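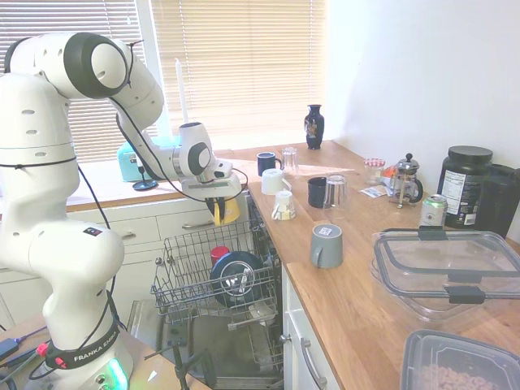

Kitchen area with the dishwasher rack pulled out.

About Endico

Endico tests and repairs water fittings for rented housing. The work covers supply valves, drain connections, backflow preventers and the short hose runs under sinks and behind appliances. Adelino Quintela started the company as a one-person repair service with a single test bench. Heloísa Bittencourt joined two years later and set up the laboratory side.

What we test

Most incoming parts are inlet hoses and shutoff valves removed during unit turnovers. Each part is logged, cleaned, and held at pressure for 8 hours. Valves are then cycled 2000 times on the Voicu bench, with a leak check at the start and end of the run. Parts that drip at the stem are repacked and tested again. Parts that drip at the body are scrapped, and the owner receives the part number and the reading.

Drain fittings go through a separate line. They are filled, capped and left standing overnight. We do not test glued joints — they have to be cut out to reach us, and the cut changes the result.

Where we work

The laboratory and parts store are in the Gullden building, on the ground floor. Field work is limited to properties under a service agreement. The current agreements cover 396 units at 187 addresses. The largest is Flundska, where we also keep the valve maps up to date for each riser.

Reports

A standard report is two pages. The first lists the part, the test pressure, the hold time and the result. The second gives the bench settings, so that another laboratory can repeat the run. Older reports were issued on paper only and can be scanned on request.

Staff

Adelino Quintela runs field service and scheduling. Heloísa Bittencourt runs the laboratory and signs all test reports.

Sending parts

Drain all water before packing. Bag each part separately and mark the bag with the unit number. Do not remove old thread tape. Parts are kept for two months after the report is issued — after that they are recycled as mixed brass.

The parts counter is closed on 1st November for bench calibration.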